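Checklist for the small wooden cabinet and the table, room 22, Brekaston
Checked by: Mỹ Sầm
Date: February 12, 2022

## Table top

- [x] **Surface has no cracks or sharp spots.** Good. I passed my hand over all of it slowly.
- [x] **Table does not rock.** I pushed on each corner. One foot needed a half turn.
- [ ] **Small items are put away after use.** Not done. The little red bottle was lying on its side on the gray table top. Please close the cap well and stand it up, or put it in the drawer.
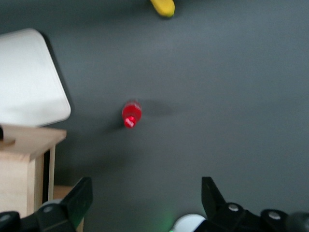 The same point was written in my November checklist, so I ask everybody to take it more seriously. A small thing can roll to the floor and a person can step on it.

## Cabinet and drawer

- [x] **Wood has no splinters.** I checked the top and the sides with a dry cloth. The cloth did not catch.
- [x] **Handle is tight.** I tried it 3 times and it did not turn.
- [ ] **Drawer is fully closed when not in use.** I found it partly open. The edge can catch a sleeve.
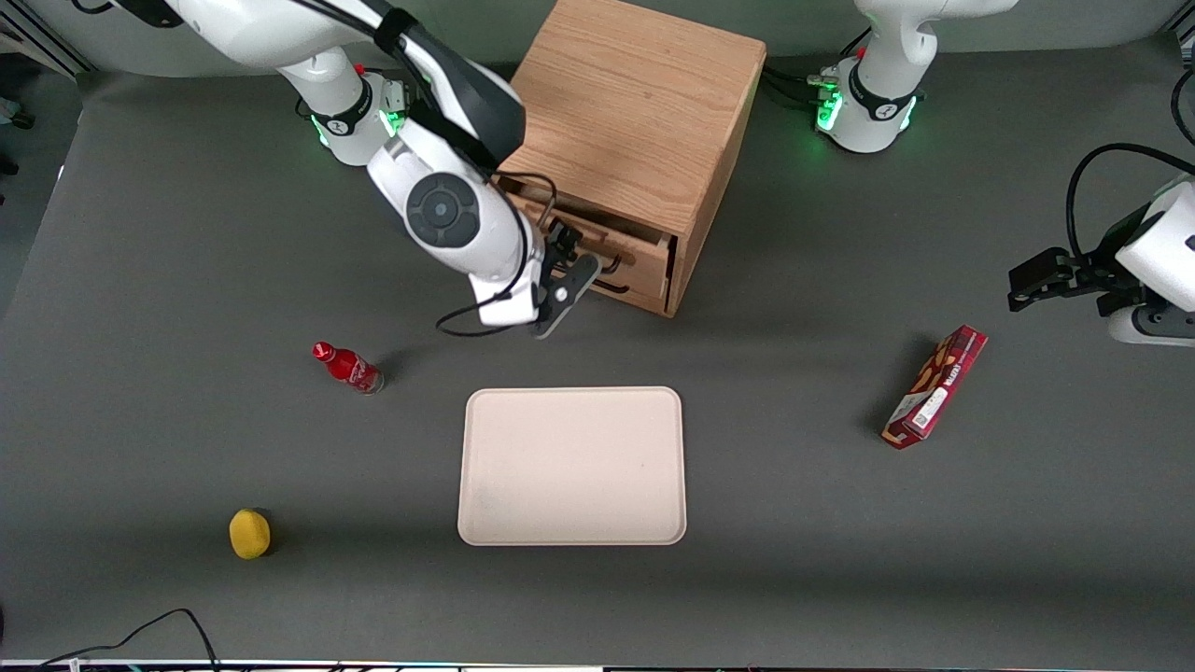
**Can we put heavy tools in this drawer?**
Only light things, please. My limit is 1000 grams for everything together, and I wrote it on a label for the inside.

- [x] **Cabinet stands steady when the drawer is pulled.** It moved a little on the first try. I ordered rubber feet from Bumik and will put them on when they come.
- [ ] **Dust is removed from narrow places.** Use a soft brush for the gaps in the wood. A wet cloth leaves water inside. 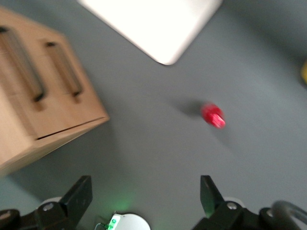
## To do before the next check

1. Fit the rubber feet.
2. Stick the label inside the drawer.
3. Buy one more soft brush.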